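4.2 Gripper comparison on small electrical parts

Figure 3 gives the two-arm cell used for all trials in this section. 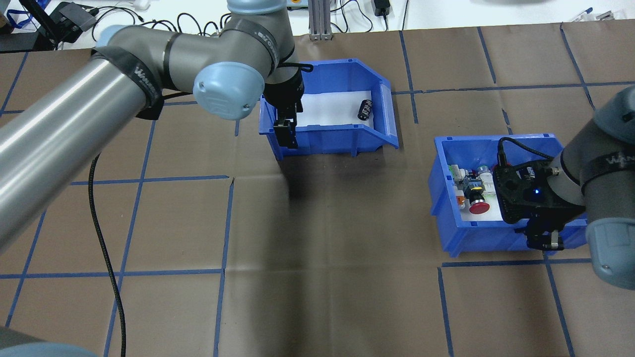 Figure 3. Bin-to-bin cell with two arms. Left bin: single capacitor on a white paper liner. Right bin: mixed electrical components. Blue tape on the brown paper divides the work surface into rectangles.

One reviewer of an earlier version asked whether two grippers held by two different arms can be compared at all, given that any difference in arm stiffness or calibration would be charged to the gripper. The point is fair. We answered it by swapping the grippers between arms halfway through the trials and reporting each half separately. The order of the two halves was not randomized, and a slow drift in calibration would therefore still be mixed in with the effect of the arm.

The two grippers are referred to below by their project names, Galora and Petura. Both are electric parallel-jaw units with two fingers. Galora uses a short stroke and a stiff finger mount. Petura uses a longer stroke and a mount with a small amount of compliance along the closing direction. Finger pads were cut from the same sheet and replaced at the swap. Grip force was limited in software to the same value for both units. The limit was checked with a load cell before each half, and no correction was needed.

Control ran on the Sokol controller, which reads motor current and finger position from each gripper and sends width commands at a fixed rate. The Plultix planner supplied the approach pose. It was run with the same settings throughout, including the clearance it keeps from the bin walls. We did not tune the planner for either gripper. A user who did so would probably obtain higher success rates than ours, most of all for parts resting against a wall.

Each gripper was given 1,000 attempts before the swap and 1,000 after it, for a total of 2,000 attempts per gripper. An attempt was scored as a success if the part was lifted clear of the source bin, carried over the wall, and released inside the other bin. A part that was lifted but turned in the fingers was still scored as a success, with the rotation noted. Attempts in which the planner returned no pose were repeated and do not enter the totals.

Parts were presented in two ways. In the single condition, one part lay alone on the liner with at least one finger width of free space on every side. In the cluttered condition, parts were tipped into the bin and left as they fell. The part set covers cylindrical capacitors, small switch bodies, and emergency stop buttons with a mushroom head. We chose these shapes for the different demands they make on the fingers. A capacitor lying on its side rolls if one finger touches first. A switch body has flat sides but often sits too close to its neighbors for both fingers to enter. The mushroom head is wider than the base beneath it, and a grasp on the head tends to slide upward.

In the single condition, the grippers differed mainly on capacitors. Galora closed on both sides of the part at nearly the same time when the approach pose was well centered, and pushed the part out of the grasp when it was not. Petura tolerated larger centering errors. Its compliant mount let the first finger yield until the second arrived. The cost was a less repeatable final position of the part in the fingers, which would matter for insertion tasks.

In the cluttered condition the ranking changed with the part. Petura's longer stroke requires wider finger spacing at the start of the approach under the default settings, and the fingers more often landed on a neighboring part. Limiting the opening width to 900 encoder counts removed most of these contacts, but it also brought back the centering failures seen with Galora. Results with the limited opening are listed separately and are not pooled with the main set.

The swap did not reverse any of these trends. Placement error was slightly larger on the left arm with both grippers, which we attribute to its hand-eye calibration. Section 4.3 repeats the capacitor trials with a revised calibration and leaves the grippers unchanged.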